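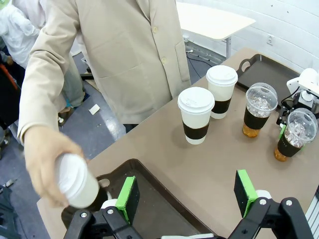

A paper cup is just paper, so it can't be that clever, one reader wrote to us after our page on umbrellas. We like a doubtful letter. We doubted this one too, so we bought some take-out cups, filled a few and took scissors to the rest.

You can do most of what follows at your own kitchen table. Use tap water. Leave the hot drinks to a grown-up.

## Is a paper cup made of paper?

Mostly. Try this first. Roll a sheet of plain writing paper into a cone, tape the side, and pour in a little water over the sink. It will hold for a bit, then the point goes soft and you have a wet hand.

Now pour the same amount of water into a take-out cup and leave it. We left ours for 24 hours. The outside stayed dry and the cup stayed stiff.

The difference is a lining. Most paper cups for hot drinks have a very thin layer on the inside, usually a kind of plastic, stuck onto the paper before the cup is rolled into shape. Get an empty cup, tear it slowly down the side, and look at the torn edge. If you're lucky you'll see a thin skin hanging on after the paper has let go. Ours came away in tiny shreds. One cup wouldn't show us anything at all until we soaked the pieces overnight.

While you have the scissors out, look at the bottom. The floor of the cup sits up a little higher than the rim it stands on, so there is a small gap under your drink. Some people will tell you the gap is there to cheat you out of coffee. Well, maybe you do get a tiny bit less than you'd think from the outside! But the gap also keeps the floor off the table, and the folded rim around it is where the bottom is joined to the sides. A flat bottom with no rim would be much harder to seal. We don't think it's a trick.

## What does the sleeve do?

The sleeve is the band of cardboard around the middle of the cup. It's meant to keep your fingers from getting too hot.

Does it work, or is it mainly a place to put writing? We wondered. So we asked a grown-up to fill two matching cups with hot water from the faucet (hot, but safe to touch), and we put a sleeve on one. Then we held them both.

The one with the sleeve was easier to hold. Everybody who tried it agreed on that. Then somebody suggested that we'd all expected it to be easier, which is a fair complaint. So we did it again with eyes closed, and another person handing over the cups in a mixed-up order. We still picked the right one nearly every time, and the one wrong guess came from a tester who was laughing.

Cardboard is slow to let heat through. A lot of sleeves are also made with little waves or bumps in them, and these trap air. Air that can't move around is slow to pass heat along as well. It's the same idea as wearing a sweater.

But be careful what you believe after that. We've heard people say a sleeve keeps coffee hot for hours. We wouldn't bet on it. The sleeve only goes around the middle, and lots of heat goes out through the top. If you want to test it, you need a kitchen thermometer, two cups, and the patience to write the numbers down every few minutes. Ours ran out of patience before the water ran out of heat.

## Why is there a hole in the lid? And another hole?

On many hot-drink lids you'll find two openings. The big one is where you sip. The other one can be as small as a pinhole, and it's easy to miss.

Fill a cup with cool water and press the lid on firmly. Hold it over the sink and tip it. Watch how it comes out. Now put a bit of sticky tape over the tiny hole and tip it again. With our cup, the water came out in gulps when the hole was covered - glug, stop, glug - and in a smoother stream when it was open.

When drink goes out, air has to get in to take its place. If the only opening is busy letting drink out, the air has to push in past it. The small hole gives the air its own door.

Your lid may not do this as clearly as ours did. Some lids fit so loosely that air sneaks in around the edge, and then the tape makes almost no difference. If that happens, write down "no difference." It's a real result.

## Why do cold drinks get a different cup? 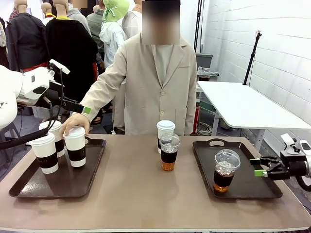
*Paper for hot, clear plastic for iced.*

Clear plastic lets you see the ice, and we suspect that is half the reason shops like it. A drink with ice in it looks good. A paper cup hides all of that.

There are more practical reasons, though. A cold cup gets wet on the outside, even if nobody spills a drop. Fill a glass with ice water and wait. Small beads of water will show up on the outside, and then they'll run down. They didn't leak through the glass. They came from the air in your kitchen, which always has some water in it as a gas you can't see. When that gas touches something cold it turns back into drops. The word for this is condensation.

We had a grown-up in the building who was certain that the glass was leaking. So we put some blue food coloring in the ice water. The drops on the outside were clear. He still looked at the glass for a long time.

Drops like these don't bother plastic. Paper that is lined only on the inside can get soggy from the outside, though some paper cups for cold drinks are lined on both sides.

And the thin plastic cups used for iced drinks often aren't made for heat. Some kinds bend and sag if something very hot goes in. Please don't test that one.

### What about the dome?

A domed lid leaves extra room above the rim. That's handy if you have whipped cream, or ice piled up high. If the drink stops at the rim, then the dome is mostly full of air, and you might feel that you've been sold a bigger drink than you got. Take the lid off and look. We always do now.

## Why carry cups on a tray?

Two hands can hold two cups. Past that, you need something flat.

A tray sounds too simple to need an explanation, but try carrying cups on a big hardcover book and you'll soon want three things the book hasn't got: an edge, a grip, and a surface that doesn't slide.

A raised edge stops a sliding cup before it goes over the side. It also holds small spills. A slot cut through one end gives your fingers a place to go. We weren't sure the slot was much help, since you can hold any tray by its rim. It was nicest when the tray was empty and we were carrying it by our side, like a suitcase. With full cups we all held on with two hands anyway.

We made a course down our hallway, 36 steps long with one corner, and carried cups of water along it. Here's what we tried:

- **All the cups at one end.** Horrible. The heavy end dipped, and our wrists hurt before the corner.
- **Cups spread out near the edges.** Better, but they wobbled when we turned.
- **Cups close together in the middle.** Best. We spilled the least this way, and going around the corner was almost easy.

A tray balances when the weight on one side matches the weight on the other. Push everything to one end and your hands have to fight to keep it level. The other thing that matters is height. A tall, full cup tips more easily than a short one, so try not to race.

A friend said it was easier to look at the cups the whole time. Another said it was easier to look where you're going. We tested it and couldn't tell. One person spilled more each way. You'll have to do your own walking for that one.

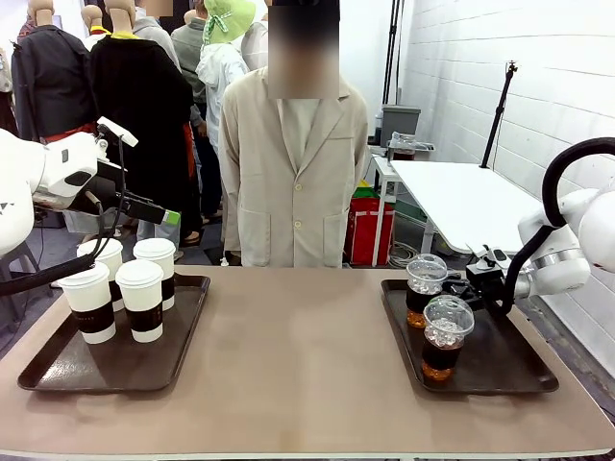 ## Should hot and cold drinks share a tray?

We asked at Bodin, the cafe nearest to us, and were told that hot and iced drinks go on separate trays because "the cold ones warm up." Hmm.

They might, a tiny bit. But cups standing next to each other mostly trade heat with the air, and air isn't in a hurry. We put a cup of ice water right beside a cup of hot tap water and another cup of ice water at the far end of the table. The room was at 70 degrees. We checked the ice until it was gone from both, and we couldn't see which had won.

There is a reason we do believe. Iced cups drip. A wet tray is slippery, and a hot cup is the last one you want sliding around. Keeping the kinds apart also makes it easier to hand them out without mixing up the orders.

## Can I put my cup in the recycling?

We wish we could give you a simple yes. Remember the lining? It makes the cup waterproof, and it also makes the cup hard to recycle, because the paper and the lining have to be pulled apart and many places don't have the machines for it.

Bodin told us it handed out 4,000 paper cups in March. On the side of the one we were given it said "kind to the planet," with a leaf. Kind how? The cup didn't say. When you see a leaf printed on something, ask what it's promising. "Can be recycled" only helps if there's a place near you that does it. "Compostable" often means it will rot in a big, hot, factory-sized compost heap, and your backyard pile may not be warm enough.

Here in Wirlow the rules are:

- sleeve: yes, with the cardboard, if it's clean
- paper cup: no, trash
- clear plastic cup: rinse it, then check the number on the bottom
- lid: ask, because we got two different answers

Your town may do it differently, so look it up.

## Things we still don't know

Does a darker lid get hotter in the sun? Does a sleeve help with a cold cup, or does it just soak up the drips? And how many times can you use a paper cup before it gives up? Ours is on its sixth day and has gone a little soft at the rim.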